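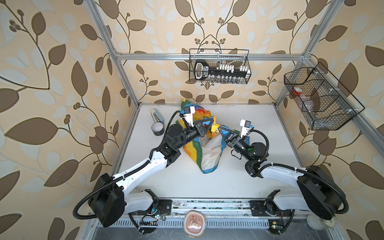
Why does the label printer stop partway through a long batch and then start again by itself?
The print server drops its connection when the printer is slow to answer a status request, then waits for the retry timer to run out before it reconnects. Jobs are held in the queue during that time and are not lost.

Ticket subject: Label printer pauses during batch jobs
Site: Mevomstead, packing room
Opened by: Monique Pruvost
Assigned to: Loïc Fleury
Opened: 26/08/2020
Priority: Normal
Status: Resolved, monitoring

Reported problem
Batches of shipping labels stop after label 44. The printer display still says Ready. Printing resumes ten minutes later with label 45. Short batches are fine. Power cycling the printer does not shorten the wait. Restarting the Karna print service does.

Environment
Printer: thermal transfer, wired, fixed address
Print server: Karna, service running under a local account
Switch: Zerari, unmanaged until June, then replaced by the managed model
Label stock: supplied by Brunet, same part number as before the switch change

Entry 1, L. Fleury
Asked for the service log and the printer configuration page. Pruvost confirms that the pause happens with both label sizes and from both packing stations. Driver ruled out for now, as the stations run different versions.

Entry 2, L. Fleury
Log received. Relevant lines:
status poll sent
no reply after 3000 ms
port closed by host
retry in 600 s
The retry value matches the length of the pause. It is the Karna default and has not been changed on this install. The log shows the same four lines for every pause reported.

Entry 3, M. Pruvost
Replaced the patch cable between printer and wall. No change, still stops at 44. Moved the printer to the other wall port. No change. Please note the second port is needed back for the scale.
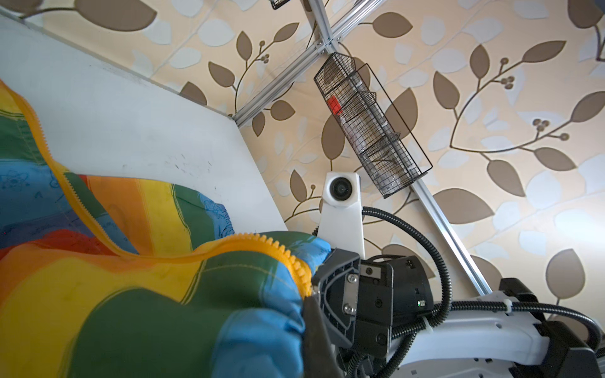 Padded rainbow-striped fabric with an orange zipper.

Entry 4, L. Fleury
Printer moved back to its original port. Checked the port page on the Zerari. The printer side is forced to 100 Mbit full duplex. The switch side is on auto, and has fallen back to half duplex. Late collisions are logged on the port and the count goes up while a batch is printing. The old unmanaged switch will have had the same mismatch if the printer setting was already there. I can't confirm that, as it kept no counters.

Entry 5, L. Fleury
Set the printer network card to auto-negotiate and restarted it. Both ends now report 100 full. Cleared the counters and asked for a test batch.

Entry 6, M. Pruvost
Test batch went past 44 and then stopped at 61. Waited it out and it resumed as before. Second batch finished with no stop.

Entry 7, L. Fleury
No collisions on the port during either batch, so the duplex fault is gone. The remaining pause has a different cause. The printer firmware does not answer status polls while it is calibrating for a label gap. Gap sensing was set to run again after every missed gap, and the sensor was set for the previous liner. Ran a manual calibration with the Brunet stock loaded and changed the setting to calibrate at power-up only.

Entry 8, L. Fleury
On the Karna side, retry changed from 600 s to 15 s. Poll timeout left as is. Raising it would only hide the next fault of this kind. The service has to be restarted for the retry value to take effect; saving the port page is not enough. Restarted after the last pickup.

Entry 9, M. Pruvost
Full day of batches, no pauses. One label came out shifted after a roll change and the next one was correct.

Entry 10, L. Fleury
A shifted first label is expected with calibration at power-up only. After a roll change, hold Feed until the printer advances two blank labels. Instruction added to the sheet by the printer. Port counters still at zero.

Open items
Export the Karna port settings after the next update and compare. An update may restore the default retry value.
Check the printer in the returns area for the same forced network setting.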